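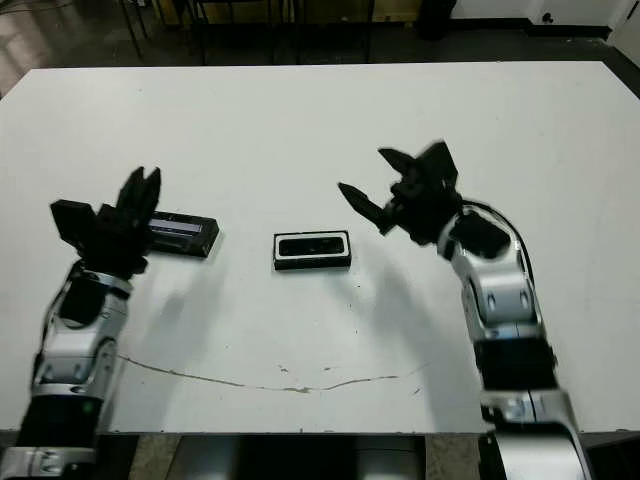 Who decides what the arms do when a shift changes over? Whoever is signing off the shift, and they write it in this book before they hand over the keys.

Workshop > Notebooks > Packing cell
4/21/20, Darcy MacPherson

In early. Read back last week's pages, half of it is unsigned so no idea who changed the pick order. Please initial things.

Main point today is jobs. Had the talk with both packing shifts re what the two-arm cell means for them. Hours stay as they are until July, that's from Landis in writing, copy pinned by the kettle. After that the hand packing bench goes down to 2 people per shift and the rest move to checking and kitting. Mixed reaction. Evening lot mostly glad to be off the lifting, days less so, they like the bench becuase they can talk while they work. Fair point and I'd not thought of it. Checking stations are a long way apart. Asked if we can turn them to face each other, costs nothing.

Pay grade for checking still not settled. Have chased. Will chase again Thurs.

Katura order: 3000 units, want it split, 2000 through the cell and the remainder by hand so we have a straight comparison. Same cartons, same labels. Don't swap people over halfway or the numbers are no use.

Box and tray practice: keep both flat on the white top, a bit of space between. Left arm takes the box, right arm the tray. White top has a thin dark line across it near the front edge, crack or scratch, can't tell. Run a fingernail over it and write down which. If it's a crack I want the top changed before the Katura job.

Soltani rang about training. Their version is a half day of slides. Said no, want our own packers at the controls by the second hour or they'll never trust it. They are thinking about it.

Grututine software: stop message still says "operator fault" whatever the cause. People take that personally and I would too. Asked for it to read "stopped, check cell". Ticket is in.

To do
- initials!!
- kitting rota, draft only
- ask days who wants first go on teh controls
- gloves, medium, we're out again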